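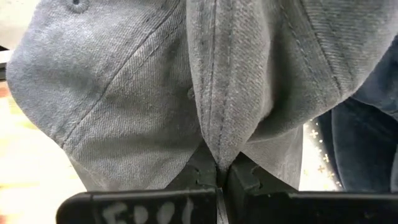
Setting up the Flivoso soft goods kit

The Flivoso is a two-finger gripper kit from Basulov for handling clothes, towels and other things that change shape when you pick them up. It comes with the finger pair, a wrist camera and a licence for the Skason control software. These steps cover fitting it and getting a first reliable pick.

What you need

A bench arm with a standard wrist flange
The 2 hex keys from the box
A few fabric items of different thickness
A clear table top

Step 1: Fit the fingers

Switch the arm off. Offer up each finger to its carriage and do the screws up by hand before tightening them fully. Mark your fingers so the pair stays together — the left and right are easy to mix up once they are off the arm.

Step 2: Connect the camera

Run the camera lead along the arm and clip it at each joint. Leave enough slack for the wrist to turn both ways. Start Skason and check that both fingertips show in the live view.

Step 3: Set the open position 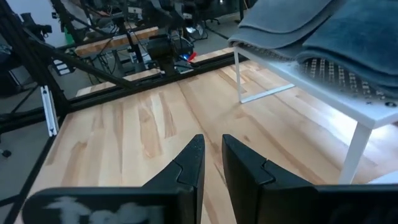

Skason saves one open position per profile, and every pick starts from it. Go to Settings, then Fingers, and press Open until the gap suits your thickest item. The value runs from 0 to 200. Look at the camera view while you do it: you want to see a clear strip of table between the two tips, as with the wood grain here. If the light puts a glare on the table, turn the exposure down a little before saving. Towels can start folded on a stand, with the arm waiting over bare table in front.

Step 4: Set the closing force

Start at 13 for thin cotton. Caps and other thick twill needed 14 on our bench. Raise it one step at a time and stop when the fabric no longer slips. Too much force leaves a crease.

Step 5: Try a pick

Lower the fingers over a loose part of the fabric, close, and lift slowly. If the item drops, take a deeper pinch before you add force.

Spare fingers can be ordered from Castellanos, who also handle repairs. Ask for Tobias Castellanos and have the serial number ready.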